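Is the Pometti two-arm kit any good for kitchen jobs?

Posted by budgie_flats

I've been eyeing up the Pometti kit for our little canteen and the Budance shop has it on a 14 day trial. Has anyone had one doing food? I'm mostly after lifting things out of pots and plating up, nothing fancy. Worried it'll squash everything!

Cloltar

Had ours since June and I'm pretty pleased, to be fair. Soft stuff was my big worry too, but you can turn the grip force down in the menu (it goes from 10 to 148, daft scale, and I keep mine at 63 for bread rolls). Setting up took me a whole weekend and the manual is dreadful. Don't buy the extra finger pads, the ones in the box are fine.

wendle77

too dear. get tongs

Katiyar

I'd say take the trial, but try it on your own pots before you decide! Round lids with little knobs are a faff, so leave plenty of table clear to one side for putting them down. Steamed buns are what I do most on mine, and I keep the plate on the right so that arm hasn't far to go.
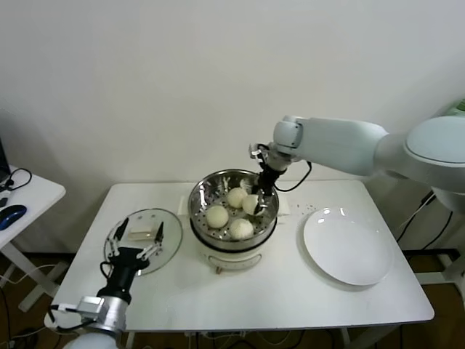 Oh, and ask Budance who pays the return postage, as it's a heavy old box.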